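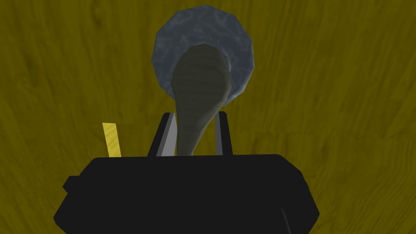 4.2 Who washes the spoon

The dish rota is among the oldest instruments of shared-house government, and among the least obeyed. Toledo's earlier survey of student houses in Mansilla found written rotas on most fridges and a working knowledge of them in almost no heads. Our 119 households did little better. Asked whose turn it was, residents named another resident with impressive confidence, and seldom the same one.

We coded 419 diary entries for what participants came to call "soaking", a term covering any item left in or near the sink with stated good intentions. Wooden spoons were a sore point. Several diarists held that a spoon used only for stirring was not properly dirty, a doctrine Pagano (Tiziana, the second author, who has lived in such a house) declines to discuss further. 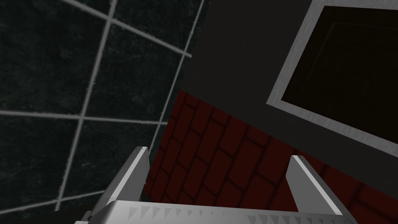 4.3 Counter space as territory

Benches were divided by custom more than by agreement. In the Uvska houses the stretch beside the kettle belonged to whoever had lived there longest, and newcomers learned this by having their toast moved. The Herkuden houses used masking tape, which peeled off by May and took some goodwill with it. Territory shrank whenever a resident acquired an appliance — bread makers did the most damage — and did not grow back once the appliance had gone to the garage.

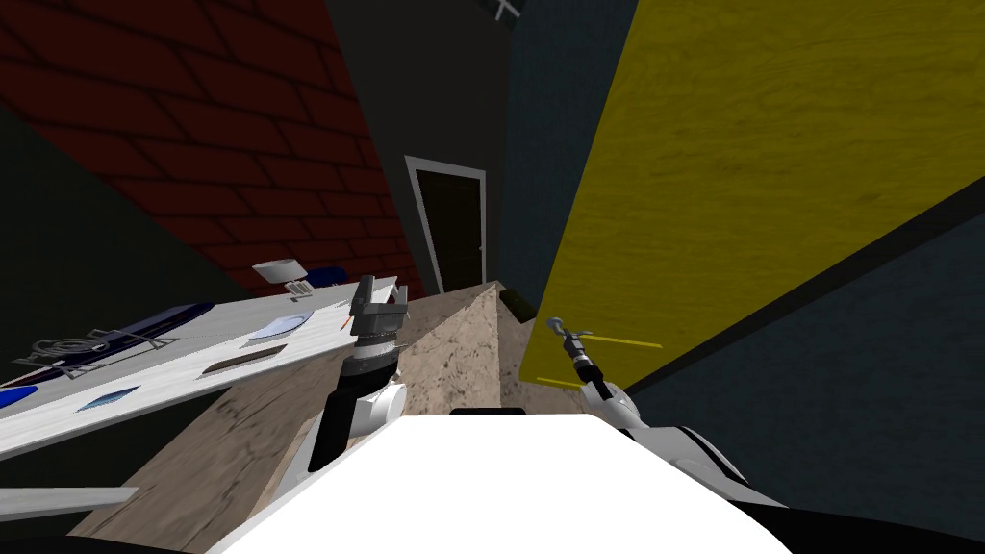

Figure 2. Countertop and yellow wooden panel, rendered kitchen.

Length of tenancy predicted bench share better than rent paid, which will surprise economists and no one who has rented. The effect held after we removed the Truketti house, where a single tenant of long standing had claimed the whole kitchen and was, by every account, a very good cook. We read the diaries with some caution. Participants wrote them at the kitchen table, often with the accused sitting opposite, and the entries get noticeably kinder after six in the evening.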